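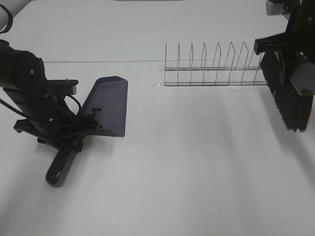
How to sweep off a tabletop with a small dustpan and brush

Quick one today. Crumbs, pencil shavings, dry coffee grounds, that grit that shows up on a white table five minutes after you wiped it. Don't go straight in with a wet cloth. Wet cloth plus crumbs = paste. Sweep first, wipe after.

You need:
A hand brush
A dustpan with a straight front edge
A dry cloth
Trash can, close by

1. Move stuff off. Cups, papers, chargers, all of it. Heavy things can stay, just sweep around them. A wire rack can stay too if you're going to lift it later. Crumbs love to hide under those so don't skip the lifting part.

2. Check the brush. Tap it on the side of the trash can, pull out any hair. If it was used on the floor last, wash it or get a different one. I keep one just for tables, hung on a hook in the pantry. Cost me 8 dollars at the Bukgate store and it has outlived 2 vacuums.

3. Start at the far edge. Pull toward the middle. Short strokes, light hand. Press hard and the bristles flick everything onto the floor and now you have two jobs.

4. Do the sides next. Same thing, in toward the middle. One pile. Not four little ones.

5. Set the pan down. Front edge flat on the table, handle up a bit. Just a bit! Tip it too far and the crumbs go right under. If the edge is chipped or bowed you'll get a gap no matter what, so get a new pan.

6. Sweep in. Hold the pan still, move the brush. Then slide the pan back an inch and sweep again. There will be a thin line of dust left where the edge was. Slide back, sweep, slide back, sweep. Turning the pan sideways for the last pass helps get rid of teh line.

7. Tip the pan back before you lift. Handle low, front edge up, so the pile slides to the back. Then walk it to the trash. Don't carry it flat past a fan. Ask me how I know.

8. Wipe. Dry cloth for dust, barely damp for anything sticky. Dry it off after or white tops get streaks.

Problems

Dust clings to the pan: static. Plastic pans do this, mostly in winter. Wipe the pan with a damp cloth, let it dry all the way, try again.

Flour: go slow, soft brush, windows shut. Scrape up the big heap with a piece of card first.

Glitter: sorry. Tape.

Broken glass: gloves, stiff card for the big bits, damp paper towel for the slivers. Not your good brush, the bits stay in the bristles.

Storing it

Hang both if there's a hole in the handle. A brush left standing on its bristles gets a permanant bend and then it won't reach into corners. Wash the bristles in warm soapy water every so often, shake, hang to dry overnight.

Floor version of this is coming next, probably with the long handled pan.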